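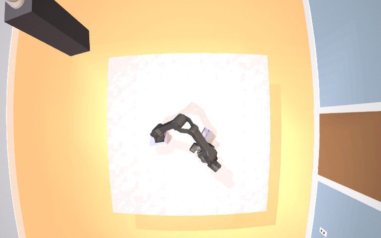 The arm on its white table in the simulator, with the lavender box next to the forearm.

Hi Hilde,

June update on the Juvton trial, a bit longer than last time, so grab a coffee! You asked whether the Raltia kit is worth keeping once the trial license runs out, and I'm now leaning toward yes, with a couple of gripes.

The good part first. Setup took me one afternoon, and most of that was me hunting for the right driver. The simulator side of the kit is a pleasure to work with. I can move the table, swap the box for another part, hit reset and be running again before Fergus has finished his sentence (he talks fast, too). We've now logged 1,391 simulated pick attempts and 902 of them ended with the box where it was supposed to go. I know that doesn't sound like a number to frame on the wall, but the early runs drag it down badly. I was still using the default approach angle then, and the gripper kept clipping the corner of the box.

Now the gripes. The lighting in the default room is way too hot. The middle of the table blows out to plain white, and our vision module doesn't like that one bit. Riet has been turning the lights down by hand for each batch, and she'd like me to tell you that she's tired of it. I wrote to Raltia support and got a friendly answer in 7 days – friendly, but slow. The fix they sent works for still views only.

The other one is the manual. The chapter on wrist calibration refers to a menu that isn't in our version, so Els and I pieced it together from the forum. I've put our notes in the shared folder under Candetti.

Budget is fine. We've used 37 percent of the compute hours and nothing extra has been bought. Mieke has the invoice for the second seat, and it still needs your signature.

Next up is a batch with the box turned at odd angles, then the same thing with softer light. I'd also like to keep the license for one more quarter – could you let me know before I book the Reinholz demo?

Thanks!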